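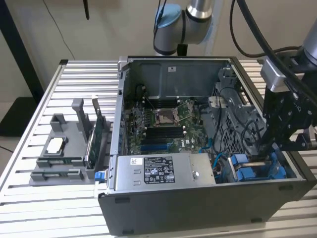 From: Emmanuel Odera
To: Greltbridge PC Refurb list
Subject: Re: [refurb] Dell towers, order of work

On Sunday, Bratham bench wrote:

> We have 12 of the Dell towers from Costigan to get through in
> August. Do you want the processors left in while we test the
> power supplies, or pulled first? Also, is it OK to leave the
> memory in the slots? Two of us have been doing it differently.

Pull them first, please. Processor out, then memory, then any expansion card. Leave the power supply and the drive carriers where they are until the board is bare.

Lay the tower on its side with the open side up before you touch the socket lever. Once the processor is out, keep your fingers and your sleeves away from the pins. I had to write off a board last month over two bent ones.

Memory goes in the holders, one module per holder, and cards stand upright in the slot with the bracket on top. Don't stack modules on the bench. If a tower came in with mixed sizes, write that on the sheet.

The power supply on these slides out once the blue tab is released and the screws at the back are off. Unplug the board end of the cables first. Tower 811 has a torn connector from someone pulling on the wires.

Budget 60 minutes per tower for the first few. Rovberg will take the bare cases, but only with the side panels, so keep each panel with its case.

Emmanuel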